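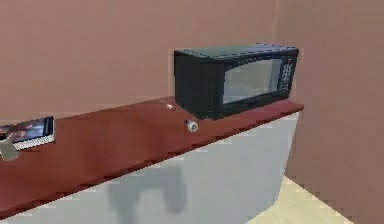
Nalura Compact Microwave: Four Months in a Small Kitchen

I bought the Nalura in black to replace a larger microwave that quit in May. My kitchen has one usable stretch of counter, so size was the first thing I looked at, and noise was the second. I paid full price and have used it nearly every day for 4 months.

Setup

It took a few minutes. There is a glass turntable, a plastic ring with rollers that goes under it, and a booklet. The booklet covers three models at once and you have to work out which pages are yours. The cord is short. Mine just reached the outlet behind the toaster, and if your outlet is on the other side you may have to move things around. Leave space at the back and sides for the vents.

Controls

Buttons only, no dial. The number pad works the way you would expect: type the time, press start. Pressing start by itself gives you 30 seconds, and each extra press adds another 30. I use that more than anything else on the panel.

The labels are small. My neighbor Edith Restrepo used it while I was away and ended up putting a dot of nail polish on the start button, which I have left there. If anyone in your house has trouble with fine print, try one in a store before you order.

Power level is harder to get to than it should be. You press the power button over and over to step down from 10, and if you go past the one you want, you have to go all the way around again. The beeps can be turned off by holding down stop. This is on page 2 of the booklet and I wish I had seen it sooner.

Heating

Soup and coffee come out fine. A mug of water is steaming in two minutes. Leftover rice heats evenly if you add a spoonful of water and cover it. Thick things like lasagna still need to be cut up or turned halfway through, same as in my old one.

Defrost is the weak spot. The automatic setting asks for a weight, and with ground beef it cooked the outer edge gray before the middle had softened. I now ignore it and run level 3 in short bursts, breaking off the thawed part each time. Chicken thighs did better. Frozen bread is good at level 5.

The popcorn button runs too long for the brand I buy. I stop it early and stand nearby.

Noise

Quieter than the one it replaced. The fan keeps going for a short while after some programs, with a low hum. The door closes with a solid click and does not need to be pushed hard.

Cleaning

The inside wipes down easily and the turntable fits in my dishwasher. The outside is another matter. It shows every fingerprint and a lot of flour, and I wipe it more than I would like to.

Compared with the Baumgartner

I also looked at the Baumgartner, which my coworker Khôi Lưu owns. It is wider, has a dial for the time, and handles defrosting much better. It would not have left me room for a cutting board. If you have the space and freeze a lot of meat, get that one.

Who should buy it

One or two people who mostly reheat. I would buy the Nalura again for this kitchen. For a family I would look for something bigger, with a better defrost setting.

Rating: 4 out of 5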